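Search tickets
Enter keyword or ticket no.
Go

Ticket 3744
Subject: Folded sweatpants do not hold a flat rectangle on light wood-grain table
Opened by: Malsha Paul
Assigned to: Selvaraj Sheikh
Opened: 10 July 2024
Priority: 4
Status: Resolved, monitoring

Problem as reported

Folded sweatpants and shorts from the Anville batch open up or go crooked between the folding table and the shelf. Stack leans toward the waistband side. Shelf check rejected most of the gray heather items. T-shirts folded on the same table in the same shift passed. Fold sheet in use is the Tamus sheet, bottoms section, no changes since May.

Entry 1, Selvaraj Sheikh

Asked Malsha for the exact order of folds. Her reply: lay flat, leg over leg, smooth, fold waistband down, fold in half from the hem, fold again. This matches the sheet. Asked whether the drawstring is inside or outside at the first fold. She said it varies, the sheet does not state it.

Requested one item from each size, unfolded, plus one rejected item left exactly as it came off the shelf.

Entry 2, Selvaraj Sheikh

Rejected item received. The leg edges are about a finger's width out of line at the hem. At the waistband the two halves line up, but the band is thicker than the legs and pushes the top layer off when the item is folded in half. Opening and refolding by the same steps gave the same result.

Tried the following:

- Folded without turning the waistband down. Rectangle is straighter but too long for the shelf.
- Turned the waistband down before leg over leg. Band bunches at the center seam. Worse.
- Drawstring tucked inside before the first fold. Small improvement. Keep.
- Pressed with flat hand for a few seconds after each fold. No lasting effect on the band.

Entry 3, Arif Amarasinghe

Looked at the table as a possible cause. Surface is smooth and the fabric slides when pulled from one side only. If the folder holds one corner of the waistband and pulls, the whole garment turns a little and the legs follow late. Both top corners need to be held at the same time and moved together. Garment should lie lengthwise from the middle of the tabletop to the near edge, waistband at the far end, so that neither corner needs a long reach.

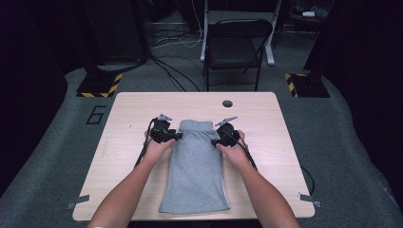
With both corners held, the fold in half comes down square in most attempts. The remaining errors are from the hem, where the inner leg is sometimes short. Correct this before the waistband is touched. Once the band is down, any pull on the hem loosens it again.

Rounded table corners are no use as a reference for squaring. Use the long side of the table.

Entry 4, Malsha Paul

Repeated Arif's method on the small and medium sizes. Result is good on medium. On small, the folded waistband is nearly as deep as one fold of the leg and the item ends up with a ridge. Is the band depth fixed or can it be less on small?

Entry 5, Selvaraj Sheikh

Not fixed. The sheet says "fold waistband down" with no measurement. Proposed: turn down the elastic only, no body fabric. Applies to all sizes. Malsha to retest small.

Entry 6, Malsha Paul

Retested small with elastic only. No ridge. Stack stood straight until the end of the shift. One pair of shorts came open, drawstring was outside. Refolded with it inside, no further trouble.

Entry 7, Erzsébet Vass

Sheet change approved with edits. Please do not write "smooth thoroughly," people spend too long on it. One pass from waistband to hem is enough. Also confirm whether this affects the Van Acker items under ticket 1308.

Entry 8, Selvaraj Sheikh

Van Acker items have a flat waistband with no elastic. Not affected. 1308 stays separate.

Revised text for bottoms section:

1. Tuck drawstring inside.
2. Lay flat, leg over leg, waistband away from you.
3. Line up hems. One smoothing pass, waistband to hem.
4. Turn down elastic only.
5. Hold both waistband corners. Fold in half toward the hem, both hands together.
6. Fold again. Place on stack, alternating the waistband side.

Step 6 is new. Alternating takes care of the lean Malsha reported in the first message.

Resolution

Sheet updated. Old copies to be removed from the tables by Debashish Pathirana. Ticket stays in monitoring until the next Anville batch has been shelved. Reopen if the lean returns on large sizes, which were not tested.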